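Ticket: Landing report rejected, "trip already closed"
Opened by: Eirini Liapis
Product: Camari catch reporting, dockside version
Status: Solved

Hello to whoever picks this up, and thank you in advance for your patience, because I tend to write long. I keep the books and send in the catch reports for a small group of boats out of Etholm. Most weeks Camari gives me no trouble at all, and I tell people so.

On 9 June 2026 I tried to send the landing report for the Barua. She had come in with 92 pounds of black sea bass and a little porgy, and the skipper had filled out his part on the tablet before he tied up, bless him. When I pressed Submit, I got a red bar saying "Trip already closed. Landing not accepted." The trip was not closed. It still shows as open on my trips page, with the sailing time and everything.

What I have tried so far: logging out and back in, a different browser, and the tablet itself, which gave the same red bar. I also deleted the porgy line in case the second species was the problem (it wasn't, and I have put it back). I did not start a new trip, as I was afraid of ending up with the same fish counted against the quota two times over.

Our reports are due within 2 days of landing, so I would be very grateful for a quick look.

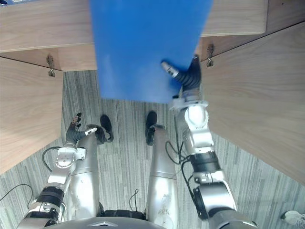 Reply from Camari Support

Hi Eirini, thanks for such a thorough note, and please never worry about the length! You were quite right not to open a new trip. Duplicate landings can be cleaned up, but it takes a while and there's a form.

Could you do two things for us? Open the trip, choose History from the little menu on the right, and tell us what the last line says. Then have a look at the port of landing and let us know exactly how it is spelled.

We have put a note on your account with the time of your first attempt, so there's a record that you tried to report promptly.

Reply from Eirini Liapis

The last line in History says "Closed by port sync, Floltbridge." Well, that is a puzzle to me! The Barua hasn't landed at Floltbridge since last summer. The port of landing says Etholm, spelled the way it should be, one L.

I should mention that the skipper has Floltbridge saved as a favorite port on the tablet. He used to sell to a buyer over there and I suppose he never took it off. Could that be it? I called him and he says he may have tapped it first and then changed it, but he was handling lines at the time and wouldn't swear to it.

Reply from Camari Support

That is it exactly, and please thank him for us. When a port is picked and then changed before the tablet has a signal, both choices can be sent. The first one closed the trip with an empty landing, and your real one was turned away. Your trips page reads from a different list, so it went on showing the trip as open.

We have removed the empty Floltbridge landing and reopened the trip on our side. Please refresh, check that the weight still reads 92, and submit again. If the porgy line looks blank, just type it in once more.

A fix for the tablet is planned for July. Until then, it would help to remove old favorite ports under Settings, Ports, Edit.

Reply from Eirini Liapis

It went through! Green check mark, confirmation ending in 56, and both species are listed. I have printed a copy for the binder, old habit. I'll go through the favorites on the other tablets when the boats are in on the weekend, and I have written the steps on a card for the skippers.

You can close this one. Thank you both for being so kind about it.

Ticket closed by Camari Support. Linked to known issue 26, duplicate port on delayed sync.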